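Ayaaba Tabletop Two-Arm Workcell
Open Day and Demonstration Page

Home > Equipment > Workcells > Ayaaba

Status: in stock, built to order for custom walls
Lead time: 4 weeks
Page updated: July 18, 2022

Overview

The Ayaaba is a bench-size workcell with two light arms on one front rail. It is sold to training rooms, colleges and small labs that need to practice picking, placing and sorting small parts. It ships as a frame, a tabletop, two arms with grippers, controller boards and a set of wall panels.

Gresham showed the Ayaaba at its open day in Takemton. Visitors could stand at the front rail, ask for a task and watch the arms work through it. The notes on this page come from that day and answer the points people raised most.

The chess table

The main demonstration used a chess set. Chess pieces make a good test load. They are small, they stand close together, and a gripper that comes down slightly off center will knock over the neighbor. Each arm had a tray on its own side of the board, and the right-hand tray held white pieces. 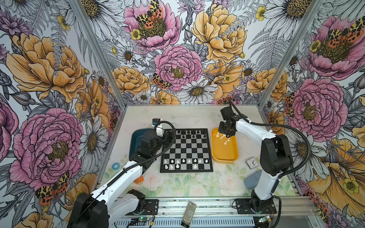 Lustside asked whether the arms were choosing the moves, and said a chess program would be of less use to a training room than a cell that could put every piece back on its starting square. The arms do not choose moves. An operator enters a source square and a target square, or a tray, and the cell carries out the transfer. A reset routine is included and can be edited.

Both arms can be given work in the same session. The controller keeps a shared zone over the middle of the table and lets one arm into it at a time. The other arm waits on its own side until the zone is free. This wait can be shortened in the settings, but we suggest leaving it alone until the operators know the cell.

Walls and table covering

The demonstration cell had floral wall panels on three sides and a tabletop printed in pale colors. Several visitors asked if plain walls would work better. Plain gray is the standard finish. Patterned panels are offered for customers who want to check that their vision software still finds the parts against a busy background. Panels slide out from the top and can be changed in a few minutes without tools.

Customers can supply their own artwork. Send it flat and allow extra time for printing.

Grippers

Each gripper has two fingers that close toward each other. The fingers are a wear part and will scuff with use. A light scuff does not affect grip. Replace them if an edge chips or if the two faces no longer meet evenly.

For chess pieces and other narrow items, approach from above and close on the widest part that is clear of the piece next to it. Pawns are easier than bishops. Pieces with a tall crown need a higher lift before the arm travels sideways.

The wrist camera looks out past the fingers, so part of each finger stays in view during work. Vision software should be set up to ignore that area.
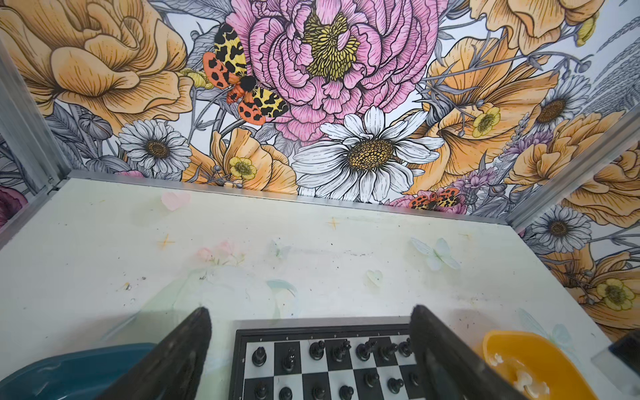

What is in the box

Aluminum frame with front rail
Tabletop with printed or plain covering
Two arms with bases, cables and grippers
3 wall panels
Spare gripper fingers
Two trays
Printed setup guide

The chess set and the other table items shown at the open day are not included.

Service

Grippers should be inspected after the first 200 hours. Arm joints are due for service at 3,000 hours. Both counters can be read from the controller menu. Service can be done on site or the arms can be returned to Gresham in the original carton.

Next demonstration

The Ayaaba will be running in Takemton again in August. Visitors may bring their own small parts to try, provided they fit in one of the trays. Glass and anything with a sharp edge should stay at home. Places at the rail are limited, so please book through the contact form and say which parts you plan to bring.

Related items: spare fingers, plain gray panels, tray set, controller cable kit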